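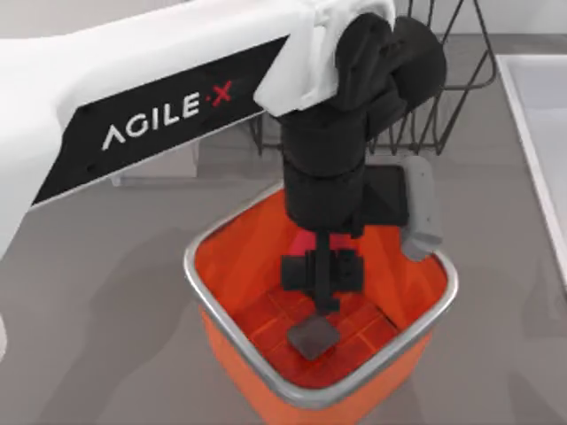

By Annelies Prantl
Posted April 28, 2019 | Filed under: Simulation, Data collection

Recording bin demonstrations in the simulated kitchen

These are the steps we use to record examples for the bin task. They assume you have the simulator installed and can already drive the arm with the hand controller. If you can't, do the driving exercises first. Bad driving ends up in the training set.

The task is short. The gripper goes down into the orange bin on the countertop with the small dark square piece, and the recording ends when the piece is on the floor of the bin and the gripper is clear of the rim.

1. Set up the scene

Load the kitchen scene and choose the bin layout. Check that the bin is standing free on the counter with its metal rim level. Leave the wire basket and the sink where the layout puts them. The learner has to see the same clutter it will be tested with.

Open the randomizer panel and turn on bin position and light direction. Leave wall color off for the first batch. We turn it on later, once the learner can do the plain version.

2. Check the views

You need a view that looks down into the bin far enough to show the tiled floor. If the near wall hides the floor, raise the view before you record anything. The arm will cover a good part of the counter in most views and you can't avoid that. What matters is that the fingers and the piece stay visible on the way down.

3. Record

Press record with the arm still, then wait a moment before moving. Bring the wrist over the bin, point it straight down, and stop. Lower slowly. Slow down again when the fingers pass the rim, as most of our spoiled recordings come from a finger or the bracket touching metal at that point.

When the piece is at the floor, open the fingers, raise the wrist straight up, and stop recording. Don't swing sideways until the fingers are above the rim.

A good recording takes under 20 seconds. Longer ones usually have a pause in the middle where the driver was thinking, and the learner copies the pause.

4. Keep or drop

Play each recording back once at double speed. Keep it if the piece ends up on the floor of the bin and nothing hit the rim. A piece that lands tilted is fine. Drop it if you had to back out and try again. Hauke Strobel keeps the retries in a separate folder for his recovery work, so move them there and don't delete them.

5. How many

Plan on 1,000 kept recordings before the first training run. We went to 3,000 for the version with moving bins, split among 4 drivers. Try to get an even share from each person. In January we had one driver do most of a batch, and the learner came in from the left every time.

6. Export

Use the export button in Girari and pick the joint angles, gripper opening and all views. Don't export at reduced size, because the thin rod under the fingers disappears. Name the folder with the layout, your initials and the batch number, then write the batch into the shared log with the number kept and the number dropped.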